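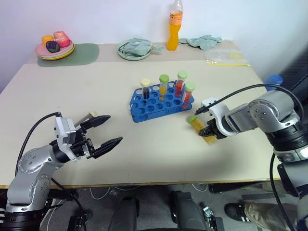

The Kobzar tube rack on a tabletop, with four capped tubes standing in it and a fifth, holding yellow liquid, lying alongside.

Skimex adds Kobzar rack and tube set to its home and classroom range

Skimex has announced the Kobzar set, a tube rack and capped tube package for basic practical science at home and in schools. The set goes on sale in November through the distributor Joreder, and replaces the company's earlier Prikance rack, which will be withdrawn once existing stock has been sold.

The Kobzar rack is a blue plastic tray with two rows of round holes. Tubes stand upright in either row, and the liquid inside can be seen through the wall of each tube with the cap in place. The design is intended for ordinary tables, where practical work often has to share space with plates, drinks and whatever else has been left out.

Tubes are transparent and are supplied empty. Caps come in green, lime green and pale yellow, and all three shades fit every tube in the set. Cap colour carries no fixed meaning. Users may assign it to a sample type, a pupil or a stage of the work as they see fit, and a blank record sheet is included for this purpose.

The change from Prikance to Kobzar concerns the rack and the caps. Customers told Skimex that the older caps were difficult for younger children to grip, and that tubes tended to lean when only part of the rack was in use. The new cap has a deeper side wall, and the holes in the rack have been cut to a closer tolerance. Tube diameter has not changed, so Prikance tubes can be used in the new rack. Prikance caps will not close properly on Kobzar tubes and should be kept with the older set.

"The rack had to work when it was mostly empty, as that is how people use it," said Gun-woo Won, product engineer at Skimex. "A family might fill a few tubes with coloured water and leave the remaining holes alone. Those tubes should still stand straight, and it should be possible to lift one out without disturbing the one beside it."

The cap seal was checked in 3,723 open-and-close operations at the company's own test bench. Tubes were filled with coloured water, closed, and laid on their sides between operations. The seal material was revised once during this work — the first version stiffened after repeated washing — and the revised material is used in all production sets.

Trial sets were lent to more than 500 households and classrooms before the design was settled. Comments from the trial led to a wider base and to the removal of printed numbers beside the holes, which users had found hard to read under artificial light.

"Most of the remarks were about storage and washing up," said Wai-kit Chou, who manages the education range. "We shortened the rack slightly so that it fits a normal kitchen shelf, and we rewrote the cleaning instructions."

The rack and tubes may be washed by hand in warm water with ordinary washing-up liquid. Caps should be removed and dried separately. The set is meant for water, food colouring and similar mild liquids, and is not suitable for solvents or for heating over a flame. Tubes that have held coloured liquid should not be used afterwards for food or drink.

Replacement caps will be sold in bags of 100, in single or mixed colours. Replacement tubes will be available in packs of six. Schools that hold an account with Joreder can add both items to existing orders.

Sample sets for review may be requested from the Skimex press office.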